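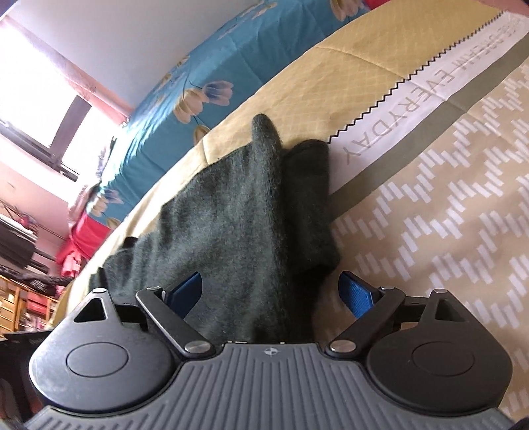 The Woollens Come Out: A Bedroom Gallery

Winter has properly landed in Drernberg and the knits are out of storage! I look forward to this every year. There's something so cheering about getting the good wool out on the bed, having a proper look at it in daylight and working out what gets worn, what gets mended and what goes to my sister. Leonardo Leone asked me to put up a little gallery after last winter's page on socks (which got 697 visits, a record for me), so here we go. Click through at your own pace, and grab a cuppa first.

1. Green on yellow
Fuzzy dark green wool against a yellow quilted blanket. I could look at those two colours together all day. The knit has that soft, felted feel you only get in wool with a few winters behind it, and I love it all the more for that.

2. Folded, sleeve across
Crew neck at the top, a long sleeve laid flat across the body, and the rest smoothed into a nice broad rectangle. My favourite fold for anything heavy. It keeps the ribbing at the neck in shape and you can see the colour straight away when you open the drawer. 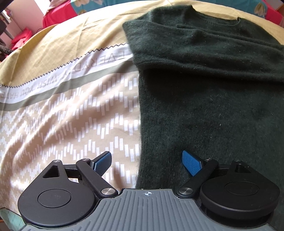

A fold like this takes me a couple of goes, I'll admit. I lay the jumper face up, bring one sleeve over, pat it down with the flat of my hand and leave the neckline well alone. Hanging is out of the question for heavy wool in our house. I lost a beautiful grey cardigan that way, with shoulders like coat hooks by the end of November.

A bit of pilling doesn't worry me either. I go over it with a fabric comb, very lightly, always in the one direction, and pick off the lint by hand while the kettle boils. Debora Testa swears by a damp rubber glove for lint and she may well be right, I just never remember where I've put mine.

And the duvet cover! Khaki and beige, with a band of grey capitals and little white dashes running in zigzags. I'm very fond of it. It goes beautifully with the green, and a bed is still the best folding table in any house, at just the right height if you kneel.

Next gallery: scarves and beanies, including the striped one from the Bramel market that cost me 96 cents and has outlasted everything else I own. If you've got a favourite way to fold a chunky knit, send it in. I'd love to try it!

Page updated 28th June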